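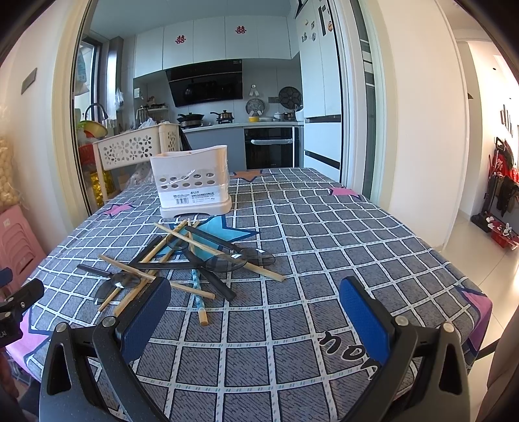
Kitchen Tips > Gadgets on Test

Search tips, e.g. limescale

I've had the Pekora hand gripper kit on loan since January – the sort you hold yourself, with two black fingers and blue textured pads. My test is always the dining table, and chopsticks are the hard bit!

A few things I've picked up:

Thin things lying flat on a cloth want a slow, low approach. Come in too steeply and you pinch the tablecloth as well.

Take the top chopstick first and leave the crossed ones underneath till last.

Dark lenses are slippery little so-and-sos, so grip them by the rim (Itsuki Nishimura's tip, and a good one).

Have the chopstick holder at the back, where you're not reaching over it.

Spare pads come from Skaltport and fit fine. I'd buy it, though the handle's a bit chunky for me.

Last updated: January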